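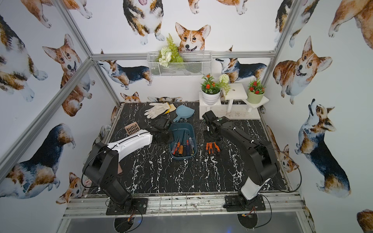 Chapter 6
Conductors and Insulators

In Chapter 5 we treated a circuit as a closed path. Charge leaves one terminal of the battery, passes through the lamp and comes back to the other terminal. We said very little about what the path was made of, and nothing about why the charge stays on the path and does not wander off into the bench. This chapter deals with both questions.

By the end of it you should be able to:
sort common materials into conductors and insulators, and say where the sorting becomes difficult;
explain in simple terms why metals carry current well;
describe how length, thickness and temperature change the resistance of a wire;
say why an insulator that is safe at one voltage may fail at another.

You will need the ideas of current, voltage and resistance from Chapters 4 and 5. If Ohm's law is still shaky, go back to the worked problems at the end of Chapter 5 before you start on Section 6.3.

6.1 The fault at Pletby

The village hall at Pletby was rewired in stages, and for some time one of its outside lamps behaved oddly. It worked all through the summer. From September onwards it tripped the supply on some evenings and was perfectly well behaved on others. The electrician, Teodora Leka, changed the lamp, then the switch, then the safety device at the board. None of this made any difference.

The fault was in a junction box on the north wall. The cover had a hairline crack in it. On damp evenings a film of water formed on the inside of the box, over a thin layer of dust and salt, and a small current crept across the plastic from the live terminal to the earth terminal. On dry evenings there was no film and no current. The plastic was an insulator throughout. The dirty water lying on top of it was a conductor, and the charge went by that route.

Keep this case in mind as you read, because most of the chapter can be found in it. The terms "conductor" and "insulator" are used of materials, but what matters in practice is the whole object: its shape, its surface, how clean it is and what voltage has been put across it.

6.2 What makes a metal conduct

Every material contains charged particles. In a metal, the outermost electrons of each atom are held so loosely that they do not belong to any one atom. They move through the solid in all directions, quickly and at random. These are called free electrons.

When a battery is connected across the metal, the random motion goes on as before, but a slow drift is added to it. The electrons are negative, so they drift towards the positive terminal. The drift is much slower than most people expect. In an ordinary lamp circuit it may be less than a millimetre each second. The lamp still comes on at once, because the wire is full of electrons from end to end and they all begin to drift at practically the same moment. A bicycle chain behaves in much the same way: when the front of it moves, the back moves too, although no single link has gone far.

Glass, dry wood, rubber and most plastics hold on to their electrons tightly. There are very few free to drift, so only a tiny current flows even under a large voltage. For everyday purposes we call that current zero.

Between the two groups lie materials that do not fit neatly. Pencil "lead" is a mixture of graphite and clay and conducts fairly well. Tap water conducts because of the salts dissolved in it. Human skin conducts badly when dry and a good deal better when wet. Silicon can be made to conduct more or less well by adding very small amounts of other elements, and Chapter 11 is given over to it.

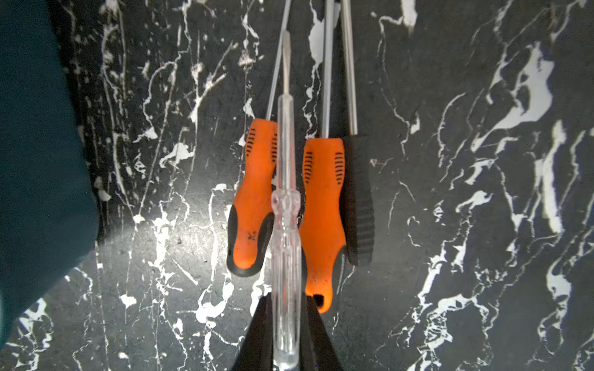 Insulators and conductors are nearly always used together, and most electrical tools are a conductor for doing the work joined to an insulator for holding. The two parts are chosen separately. Steel is not an especially good conductor when set beside copper, but it is hard enough to turn a screw, so steel is used. The handle has to be an insulator that will stand knocks and grease. It need not be opaque, and a voltage tester screwdriver shows this well: a narrow metal shaft with a flat blade at one end, and a clear plastic handle you can see through at the other. Being transparent tells you nothing about whether a material will conduct. Clear plastic and clear glass are both insulators, while tap water, which is also clear, is not.

Testers of this general type contain a small lamp in series with a very large resistance. The user's body completes the circuit, and the resistance keeps the current too small to feel. They have a serious weakness. If the lamp does not glow, the terminal may be dead, or the lamp may have failed, or the user may be standing on something that insulates too well. For this reason electricians do not rely on one to prove that a circuit is dead — they use a proper two-pole tester, checked on a known supply before and after. Do not test any mains circuit yourself as part of this course.

6.3 Length, thickness and temperature

Even a good conductor has some resistance. The drifting electrons collide with the vibrating atoms of the metal and give up energy to them, and the metal warms. Three rules follow from this picture.

A longer wire has more resistance. If the length is doubled, the electrons meet twice as many atoms on the way through and the resistance doubles.

A thicker wire has less resistance. What counts is the area of the cross-section. A wire with twice the diameter has four times the area, and so one quarter of the resistance. Students very often forget to square the diameter, and the mistake is worth guarding against.

A hot metal wire has more resistance than the same wire when cold. The atoms vibrate more strongly and get in the way more often.

Worked problem 6A
A piece of resistance wire 300 mm long has a resistance of 2 ohms. What is the resistance of 600 mm of the same wire at the same temperature?
The length has doubled, so the resistance doubles. The resistance is 4 ohms.

Worked problem 6B
The original wire is replaced by one of the same metal and length but with twice the diameter. What is its resistance?
The area is four times as large, so the resistance is one quarter of 2 ohms. The resistance is 0.5 ohms.

6.4 When insulators fail

An insulator can be forced to conduct. If the voltage across it is raised far enough, electrons are torn away from their atoms, these knock others loose, and a large current flows suddenly along a narrow path. This is called breakdown. In dry air it takes roughly 3,000 volts to drive a spark across a gap of one millimetre between smooth, flat surfaces. Sharp points spark more easily.

After breakdown, air recovers as soon as the spark stops. Solid insulators usually do not. A spark through plastic leaves a burnt channel containing carbon, and carbon conducts, so the next spark needs less voltage than the first. The box at Pletby had begun to go this way. When Leka took it down there was a faint brown line between the terminals, and she replaced the whole box as well as the cover.

Activity 6.1 Sorting materials
Work in pairs. Set up a 3-volt battery, a lamp and two loose leads ending in clips. Before you connect anything, write down whether you expect each sample to light the lamp. Then try a steel nail, a strip of kitchen foil, a length of dry string, the same string soaked in salt water, a pencil sharpened at both ends, and a plastic ruler. Hold each connection for no more than 30 seconds.

Repeat the test with an ammeter in place of the lamp and a fixed resistor in series with it. Note any sample that gave no light but does give a reading, and keep your results for use in Section 6.5.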